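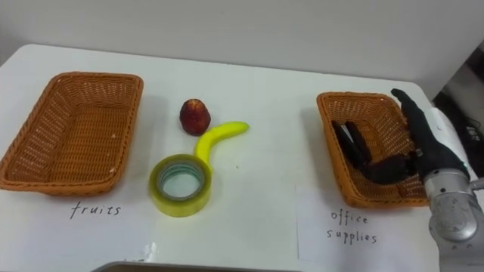 I want to defend the handwritten label. I mean the plain one, a word or two with a black pen, put where the thing should go. In my opinion it does more for the order of a home or a small office than most products which are sold for this purpose, and I would like to explain why I came to think so.

For nine years I worked in the office of a translation agency in Clevard. We had one long table for everything. The mail arrived there, people ate lunch there, and parcels were packed there before the courier came. By the afternoon it was usual to find a banana lying against the packing tape, and nobody could say if the banana was somebody's lunch or something left from the day before. We were tidy people at home, I believe. At the office table we were not.

In August of my last year there, the company decided to buy a system. It was made by Skuvico and it had drawers of different colors, with a small window on each drawer for a printed card. The price was 436 dollars. The cards had to be typed in a program, and the program had a list of categories you could choose from. "Consumables" was one. "Personal items" was another. I remember standing with a roll of tape in my hand and thinking, is this a consumable? It is consumed, yes. But so is an apple.

The drawers were used well for one month. After that the tape was on the table again.

My argument is that the system failed because of its words. When a person has something in the hand, she will give the question of where to put it one second, perhaps two. If the word on the label is the word she would say aloud, the hand goes there. "Fruits" is such a word. My English teacher would correct me and say that "fruit" is enough, and she would be right about the grammar, but I have never met a person who read "fruits" beside a basket and did not know what to put inside. "Office supplies" is longer, and still it is a thing that people say. Nobody comes back from the store and says they have bought consumables.

Handwriting helps too, and this part is more difficult to prove. A printed label looks finished. If it is wrong, you feel that you must ask somebody before you change it. A word written on a sheet of paper by hand can be replaced before the coffee is ready. You cross out, you take another sheet, you write what is better. I have seen a label changed five times in one week in my own kitchen, until the family agreed on a word, and after that it stayed.

I also prefer open baskets to drawers and boxes with lids. Two wicker baskets on a white table already say a lot: one kind of thing here, the other kind there, and the space in the middle for what is not decided yet. You can see from the door if a basket is empty. A drawer hides this. In the Skuvico drawers we once found two pears, and I will not describe them.

There are fair objections. My sister-in-law, who keeps the books for a furniture store in Rolamham, says that open baskets gather dust and that wicker is hard to clean, and both are true. She says also that two categories are too few for a real office. Here I agree only a little. Two are too few for a storeroom, where you must find one kind of envelope among many. For a table where people work and eat, I think two is close to the right number. The purpose of these baskets is to make the table free again before the next person sits down. The fine sorting can happen later, in another place, by someone who has 30 minutes and likes this kind of work.

Some people write directly on the table. I was against it at first, it looked to me like something a child is punished for. Now I am less strict. A sheet of paper moves when you pull the basket, and then the word belongs to the wrong place. A word on the surface stays where it was written, and if the table is old and has its scuffs already, one word more does not hurt it. I would try the pen in a corner first. On a wooden table I would still use paper.

Last winter I visited the shop of Gauthier, where they sell containers for the home, and I walked through the whole upper floor. Everything there was beautiful. I came home with one basket, which was on sale, and put it beside the one I had already. Then I took the black pen from the kitchen and spent a while thinking what to write. I decided for "keys and letters". My husband says it should be only "keys", because the letters never go in. We are still discussing it, and the sheet has room for a second line.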